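How People Teach Robots by Showing Them

Last updated: January

A robot does not know how to fold a shirt or put a cup on a shelf. Someone has to teach it. In the past, engineers wrote out every movement as a line of computer code. Many robots are still programmed in that way, especially in factories where the same part arrives in the same place all day. Homes and offices are harder. A cup may be on the left side of a table one day and on the right side the next.

For work of this kind, many laboratories teach by demonstration. A person does the task, sensors record the movements, and a computer studies the recordings.

Three ways to show a task

The first way is to hold the robot's arm and guide it. The joints are set so that they move easily, and the robot stores the position of each joint along the path. A teacher may guide your hand like this when you learn to write a letter.

The second way is remote control, also called teleoperation. The person moves a set of handles or a small copy of the robot arm, and the real arm follows. The operator may be in the same room or in another building.

The third way needs no robot arm during the lesson. The person holds a pair of grippers, one in each hand, and uses them to pick things up. A gripper is the part of a robot that does the job of fingers. Later, a robot with similar grippers can be trained on what was recorded.

How does the computer know where the hands are?

Some hand-held grippers carry black-and-white square patterns called markers. A camera can find a marker quickly, because the pattern is simple and has sharp corners. By looking at the size and tilt of each square, the computer can work out how far away it is and which way it is turned.

One recording of a task is called an episode. At the Plerari learning room in Grundville, a morning's work on one task may produce 26 episodes. After checking, 19 of them might be kept. An episode may be left out if an object was dropped or if a marker was hidden for too long.

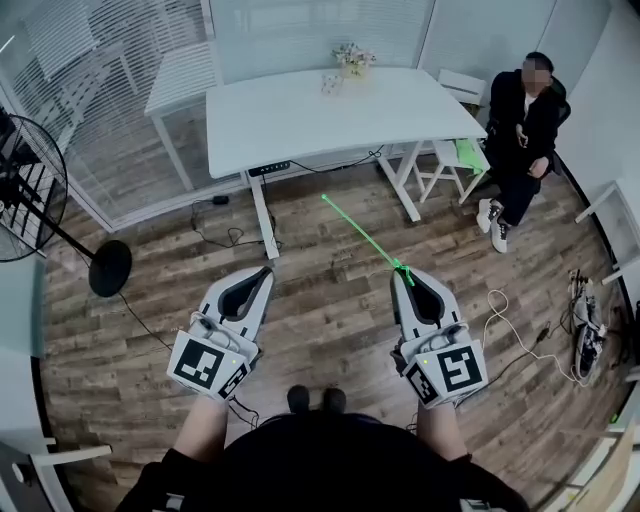

GRUNDVILLE, January. Each of the two white grippers has black inner pads and a cube covered with markers. The person holding them faces a white desk with a small vase of flowers on it.

Words to know

Demonstration: showing how a task is done.
Episode: one recording of a task from start to finish.
Teleoperation: controlling a machine from a distance.

Related items
What Is a Sensor?
The Belkadi Arm: A Robot With Two Elbows
Visiting the Josley Science Hall on a Tuesday
How Cameras Measure Distance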